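PC TEARDOWN FOR BEGINNERS - speaker notes
Rondent repair night, May 2025
Matilde talks, Polyxeni on the bench + slides

OPEN
Thank the Pitau people for the room. Bathrooms left of the stairs. Ask who has opened a desktop before. Hands. Ask who got it closed again. (pause)

Why bother with old towers. Cheap, roomy, parts come out by hand or one screwdriver. Good to learn on. Laptops are August, don't let them drag me into laptops!!

BEFORE THE LID
Shut down, switch off at the back, pull the cord. Hold the power button a few seconds. Cord first, lid second. Say it twice.
Touch bare metal on the case. Wrist strap if you have one, 4 on the front table, share.
Lay it on its side, board facing up. Clear the coffee.
Phone out, take a picture before touching anything. Then another one every time something comes off. I skipped this once on a Makris tower and spent a whole Saturday on the front panel wires. Tell that story SHORT.

LID OFF, GET YOUR BEARINGS
Don't start with the processor, everybody wants to. Start at the back edge. Ports tell you where you are: find USB and you've found the rear of the board. Walk inward from there.

Expansion slots next. PCIe black on lots of boards, older PCI is usually the white one. Different length, different notch, you can't mix them up unless you push really hard. Please don't push really hard. 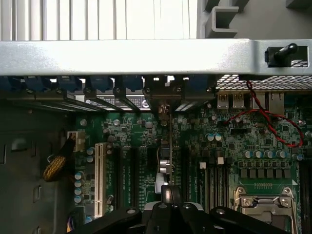
Clips vs screws. Some cases hold the cards with plastic clips, some with a screw per bracket, some both. Check for both before pulling. A card that won't move is still fastened someplace. Look at the far end of the slot too, longer ones can have a little catch.

Pull straight up, two hands, hold the edges. No rocking side to side. Ok a tiny bit end to end.

Cables: pull by the plug not the wire. Flat ribbon cables same thing, grab the connector. Note which way round it went. See phone picture.

Memory: push the tabs outward, stick comes up by itself. Going back in, line up the notch, press till it clicks. Firm. People are always too gentle here and then it dosen't boot and they think they broke it.

CPU socket: we leave it alone tonight. Show the retention frame, explain that it holds the chip down, move on. If somebody asks about paste, after the break.

Capacitors: look at the tops. Flat = good. Bulging or crusty = bad, put the machine aside and call Polyxeni over. Nobody opens a power supply. NOBODY.

POLYXENI'S BIT
Dust. Brush and short bursts of air, hold the fan blade still. Grilles and mesh first, air has to get in somewhere. She has the Sturine tray for screws, 17 little cups, label as you go. Long ones and short ones look the same until they don't fit.

HANDS ON
Pairs. One card out, one memory stick out, both back in, power on. Go slow, walk around, don't grab the screwdriver off people.
If it beeps: memory, reseat it. No picture: check the monitor is plugged in to the card and not the board (or the other way arround).

BREAK, then questions
Keep box of spare slot covers by the door. Collect wrist straps at the end, we lost one last time.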